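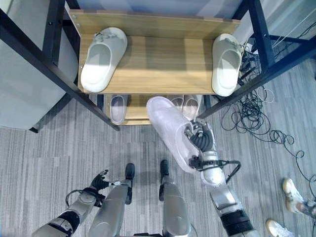 Slippers on the rack, top shelf.

Ticket 2181 – Kassa reading app, Tirnanmont library members
Opened by: Yeshi Moges
Status: waiting on supplier
Subject: Audiobook restarts at chapter one, every time

Member is on chapter 9 of a Skernar mystery, or would like to be. Close the app, open it again, and the vicar is alive and pouring tea. She has now heard him poured for more often than his wife has.

Asked her to sign out and back in. Vicar still alive.

Asked her to delete the download and fetch it again. It stopped at 994 MB and sat there. Second go finished. Same fault.

Flynn Partington: Tried it on the test tablet with the same title. Bookmark holds until the screen locks, then goes. Other books are fine. The e-book of the same story is also fine, if anybody still reads with their eyes.

Cyril Crabtree: Is the sleep timer on?

Flynn: It was. Turned it off. Bookmark survives four locks out of five. I don't love the fifth.

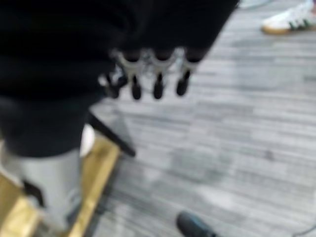 Black fabric, close up.

Yeshi: Member reports the timer trick works but she falls asleep and wakes up at the denouement. Has asked us not to tell her who did it. Too late, it's in the chapter title.

Sent logs to Jedell, who make the player. Ridwan Sopacua there says bookmarks are saved by track length and this title has one track listed as 3000 seconds when the file is much shorter. Player gets confused and goes home.

Next: Jedell to reissue the file. Wondimu Adugna to extend the loan – it runs out before they will.

Cyril: Loan extended. There are holds on it. Sorry to the holds.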